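Notebook, room-service arm – Gourlay test room
January, entry started 9:40, finished after lunch

Fault: right arm stops with a joint load error during the bedside reset. Third time since the software update. First time I have had a full log of it, so writing it up properly.

Background for anyone reading back. The bedside reset is the task where the robot straightens the phone, puts the handset cord in order and leaves the table top clear for the card. We have been running it in the Gourlay room because the bed and table spacing there matches the rooms at Preravik. The same task ran on the bench at Pludton all through the fall with a plain square table and a phone with the cord tied up short. It never faulted on the bench. I think that was the first mistake, and I will come back to it.

What happened

Run 33 of the morning set. Base parked at the bedside mark, wheels locked. Approach normal. Arm came in over the front of the table, gripper closed on the cord on the first attempt, started the lift and carry toward the back of the phone. At the top of the lift the cord pulled tight and the phone started to slide toward the rim. The lip caught it. With the phone held against the lip the load on the wrist climbed quickly, and the controller should have let go at the soft limit.

It did not. It kept pulling through the soft limit and only stopped at the hard limit, 3,075 on the raw load scale. The soft limit is set at 587. Then everything froze with the gripper closed and the cord stretched between the gripper and the phone. The screen showed the joint load error and nothing else.

I hit the stop button, which cut power to the arm. The brakes held as they should. The cord was still under tension, so I kept my face out of the line of it and pushed the phone forward by hand until the cord went slack. Opened the gripper with the manual release. No damage to the phone that I can find: handset seats, line tone is there, keys all press. The cord has one flattened coil where the fingers had it.

Nothing fell and nobody was in reach of the arm. It is still a safety matter and I have logged it as one. If that had been a lamp lead or a cup with a string on it, it would have come off the table.

What I checked

Wrist sensor first, since that is what everyone will blame. Zeroed it, hung the 100 gram weight from the fingers, reading came back right. Did it again with the wrist turned over. Right again. I don't believe it is the sensor.

Cable to the wrist: wiggled it at both ends with the log running. No dropouts.

Brakes: held on all joints with power off, tried each one by hand.

Then the log. The load crosses 587 well before the stop, and the value is clean, no spikes or gaps. So the controller was getting a good number and ignoring it. That pointed to the settings. In the task file the soft limit is switched on for "approach" and "grasp" and switched off for "carry". On the old version it was a single switch for the whole task. When the update split it into three, carry came up off by default, and our file was converted without anyone opening it. I had the release notes from Firus on my desk and had read the first page. The change is on the second.

I went back to the two earlier stops. Both logs are partial but both end during carry. Same fault, I am fairly sure. We cleared those by restarting and put them down to the network. That was wrong, and the second one was my call.

Why the bench missed it

With the cord tied short there was never enough of it to snag or run out, so the carry never saw a real load. The limit could have been off for months and we would not have known. In the test room the cord is long and behaves differently after every run. Sometimes it stays in a pile, sometimes it stands up and hooks on the way past. The lip on the table also matters. A flat table would have let the phone slide, and we would have seen a moved phone and no error.

There is also the matter of space. The headboard is close to the table on one side, so the arm can't swing wide to take up slack and has to lift nearly straight. The planner picks the same lift every time. I watched it in simulation afterward and it has no idea there is a cord at all. To the planner the cord is a small lump on the table top, and once that is in the fingers it thinks the job is free to move.

State of the bedside before the afternoon runs: 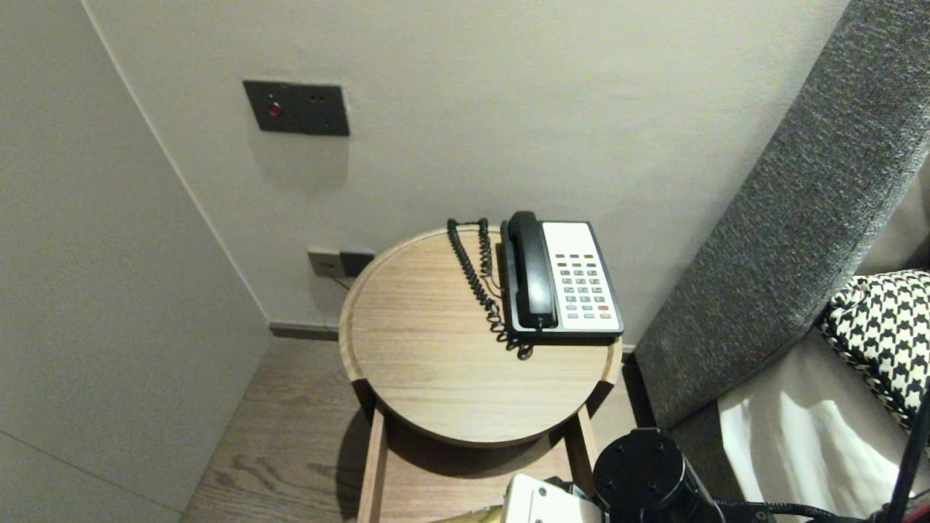 Bedside table with the phone. Cord bunched at the front left corner of the base, with two loops standing up behind.

What I changed

Soft limit on for all three phases. Checked it in the file and then again on the live controller, where it now reads 587 for carry.

Action at the soft limit changed from "hold" to "open and back off". Hold makes sense with a glass. With a cord it just keeps the tension on, and then a person has to reach in.

Carry speed cut to half until we have more runs.

Tested with power on and a hand on the stop: held the phone down firmly on the table and let it pull the cord. It opened at the limit and backed away. Did it again from the other end of the cord, same result. Then I put the limit up by hand to be sure the test was able to fail – it pulled straight through, so the test is good. Limit put back to 587 and file saved and locked.

Still open

The restart screen says "joint load" for both the soft and hard stop. They need different messages. Asked Firus for this, no answer yet.

Other task files converted at the same time have not been looked at. The curtain task and the minibar door both have a carry phase. Neither is to be run until the switches have been read on the live controller, and that includes demos.

Bench at Pludton needs a phone with a full-length cord and a table with a rim. I can do the rim with a strip of molding. Please don't tie the cord up again.

Preravik has one robot on the same version. Sent them the setting to check and told them to leave the bedside task off until they have. They confirmed at 1:15 that it is off. Waiting to hear what their carry switch was set to.

Fingers: there is a small nick in the left pad, lower edge. Could be from today or could be old. Changed the pad anyway, old one is in the tray with a tag on it.

Next set starts from run 34 at half speed, same parking mark, stop button in hand and not on the cart.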